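Reviews > Floor Care > Cordless Vacuums > Gekness Saha

I've been living with the Gekness Saha since February, which is long enough to have stopped being excited about it and started being annoyed by the right things. I paid 90 dollars for mine at the Cliter outlet store over in Grirstead. It's a cordless stick vacuum, the skinny kind, and I bought it because my old upright weighed as much as a third grader and I had started sweeping the stairs with a dustpan just to avoid dragging it out of the closet.

First the good stuff! It's light. I mean you pick it up with two fingers light. The handle sits right where your hand wants it and the trigger has a little lock so you don't have to squeeze the whole time (my last cordless made me squeeze, and my thumb still hasn't forgiven it). On bare floors it is terrific. Cereal, cat litter, that gray fluff that lives behind the bathroom door, all gone in one pass. It turns corners nicely too, and it lies down almost flat, so I can get under the bed without crawling.

On carpet it's more of a mixed bag. The low setting is pretty much decoration. On high it does fine with crumbs and sand but long hair wraps around the roller, and I have a lot of hair and so does the cat. Every couple of weeks I pop the roller out, snip the hair off with nail scissors and pop it back in. Takes five minutes and it's gross.

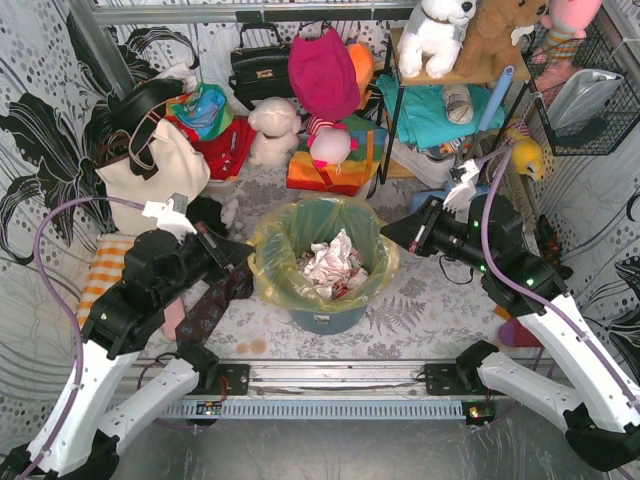 Now the dust cup, which is where I have complaints. It's small, and it opens from the bottom with a button, and if you are even slightly too high above the can when you press that button you get a cloud. I did it over the kitchen trash exactly once. These days I take it outside, or I hold it way down inside the can and turn my face away. A plain green bin like that one standing on the floor would suit it well, low down where you can get over the top of it. What doesn't work is a pedal can with a lid, as the lid comes down on your wrist. Also, the filter sits right above the cup and it clogs faster than the booklet says it will. I rinse mine under the tap and leave it on the windowsill overnight. Buy a spare filter when you buy the vacuum, because you can't run it without one and you will always want to vacuum on the day it's drying.

Battery. The box promises all kinds of things. In my house, I get the whole downstairs and the stairs on low, or the living room rug and maybe half the hall on high before the light starts blinking. Then it just quits, no winding down or anything. Charging takes most of an afternoon. The wall dock is fine, although the screws that come with it are junk and I used my own. The battery does come out, so in theory you could keep two going, but a second one costs almost as much as I paid for the whole vacuum, and I'm not that tidy a person.

Noise is okay. The cat leaves the room but she doesn't leave the floor, if that makes sense. There's a high whine on the top setting that I noticed a lot the first week and don't anymore.

Attachments: you get a crevice tool, a brush and a stubby thing for upholstery. The crevice tool is great for the car and for the tracks of the sliding door. The brush sheds. The upholstery thing I used on the couch one time and then put in a drawer, and it may still be there. There's a clip on the wand that's supposed to hold two of them, and it drops the brush every time I bump a door frame.

I read a bunch of reviews before buying, and the Cliter website has 998 of them, over 100 of which seem to be people upset about the color. Mine is a sort of dusty teal, the box said blue, I can live with it.

Would I buy it again? For an apartment or a house with mostly hard floors, sure, at that price. If you have wall-to-wall carpet I'd save up for something with more muscle. I'm giving it four stars, and it would have been four and a half if the cup held a bit more. I'll update this when the battery starts to go.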